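The Leftovers Gallery
January 2020

Every move ends with one box that refuses to be labeled. We packed 86 of them at the old place on Urrego, and 85 went neatly onto the list: books, pans, winter coats, more pans. The last was meant to hold "miscellaneous," a word that has covered a lot of sins in this house since July. It got no tissue paper and no inventory — just whatever was still on the windowsill when the tape ran out. Bedent wanted 28 dollars to store it, so it came along with us.
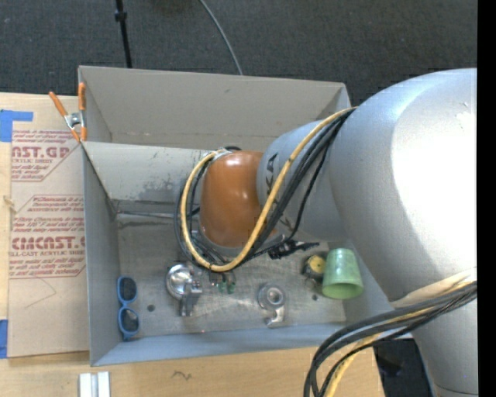
Box 86, gray inside and a bit scuffed. Blue sunglasses, some shiny chrome, and an orange clamp keeping the flap in line.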